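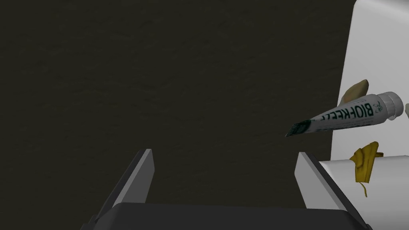 Helpers wanted for the Majali build nights

Hello, neighbors! We are a small group building a two-finger gripper arm in the shared workshop at Codance, and we'd love some company. The arm is called Majali (long story, ask us over coffee), and its job is to pick up the odds and ends that pile up on a shelf at home — tubes of cream, bits of food, all the soft and squashy things that are so much harder to grab than a nice square block.

We work in simulation first and then move to the bench, so there is plenty to do even if you've never held a soldering iron. We're looking for 4 people to join us from Dec 6, 2023. You might spend one evening steering the simulated gripper with a hand controller, and the next one filing down finger pads or hunting for the screw that rolled under the lathe. By spring we want 1000 recorded grasps, good and bad ones alike, and the bad ones are often the most fun to talk over!

Sessions run in the evening and each turn at the controls lasts 60 minutes, with a proper break afterward. It's unpaid, I'm afraid, but there is soup, and you get a key card for the workshop while you're with us. Patience matters more to us than know-how. If you can write a bit of Python, or you like drawing parts for the printer, do say so — we have a list.

To join, leave a note for Samuele Colombo at the Codance front desk with your name, which evenings suit you, and a line or two on anything you've built or taken apart. Adults only, please, as the power tools are in the same room.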